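School sport: does the celebrity visit do anything?

tomirus_mum
Our middle school is getting a "sports ambassador" in August. One morning, 2 assemblies, a signed ball. The flyer says it will inspire more than 100 kids. Inspire them to do what? We dropped the after-school track club last spring.

hondus_pete
Mine had one of these at age 9 and still talks about it. Took up rowing. Quit rowing, but took it up.

B. Okoro
I'm Bukola, I coach girls' volleyball at Sarmiento. Pete, I'm glad for your kid, but I'd trade every visit for a gym that's unlocked at 4 pm. We practice in a hallway. You learn a lot about ceilings.
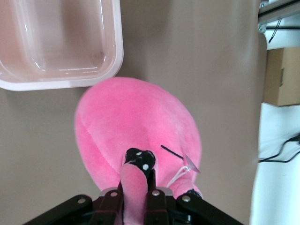

Pink plush toy on a tabletop

fomness77
Disagree with Bukola a little. The visit at our place got 12 new sign-ups for cross country, and the school had to find a second coach. Sometimes the principal needs impressing more than the kids do.

B. Okoro
How many of the 12 were still running by winter?

fomness77
I knew you'd ask that. Fewer.

tomirus_mum
So if I email the school, do I ask for the track club back or for a bigger name?

hondus_pete
Club. But keep the signed ball - it'll do well at the raffle.

B. Okoro
Ask who holds the gym key. Start there.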